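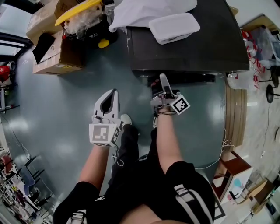

Figure 1. Mixed storage in a workroom: black table, shelving unit, cardboard boxes, upright boards, clear bin.

Storage and Small Workspaces
Handout 9, Mandbridge evening course
February 9, 2020

Last unit dealt with empty rooms and floor plans. From here on we work with rooms that are already full.

Terms
Open storage: shelves, tabletops, anything you can reach without opening something.
Closed storage: lidded containers, cabinets, drawers. The white container on the table in Figure 1 counts, even though it is sitting out.
Floor storage: whatever rests directly on the floor. Boxes and leaning boards are the usual cases.
Drift: items that were set down for a moment and stayed.

Reading a room
Begin at the door and go clockwise. Write down the type of storage before you write down the contents. In Figure 1 most of the bulk is at the sides, with a stretch of open floor in front of the table. Mark that stretch on your sketch as clear floor. The loop of white cable on the right gets its own mark — use a dashed line.

Stacked boxes
Heavy at the bottom, flaps closed. A flap hanging out of a lower box, as in the figure, should be noted on the sheet. Things piled on top of a box are listed separately from what is in it.

Boards
Stand them on the long edge if the wall allows. Urquhart (chapter 2) prefers a rack; Carel has them flat under a bench. Either is accepted in the June project.

For next time
Fill in the Wudoto sheet for one room you use. Allow 40 minutes. Bring the sketch too, in pencil.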